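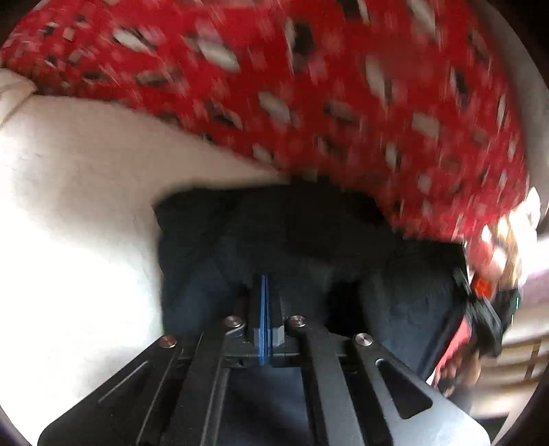

How to Plan a First Lesson on Rivers

Before the students open any map, it is good to find out what they already believe about rivers. Many of them think that all rivers flow south, or that a river always begins in a lake. The opening activity takes 44 minutes and needs only paper, pencils and one wall map.

Step 1. Ask the writing question
Give every student one sheet. The question is: "Where does the water in a river come from, and where does it go?" They write for 5 minutes without talking. Spelling is not important at this stage.

Step 2. Share in pairs
Each pair reads both texts and marks one idea they agree on and one they do not. Please do not correct them yet — the wrong ideas are useful later.

Step 3. Go to the map
I use the Plivholm valley map, because the river there is 348 kilometers long and flows north. Let the students follow it with a finger from the spring to the sea, and stop at the town of Cellitz, where the Bakos joins it. Ask which of the two rivers is the longer one before you show the scale.

Step 4. Return to the first text
Students take a different color and change what they now want to change. They should not erase the old sentences. Collect the sheets and keep them until the end of the unit.

If your class is younger than ten, leave out Step 2 and do the map work all together.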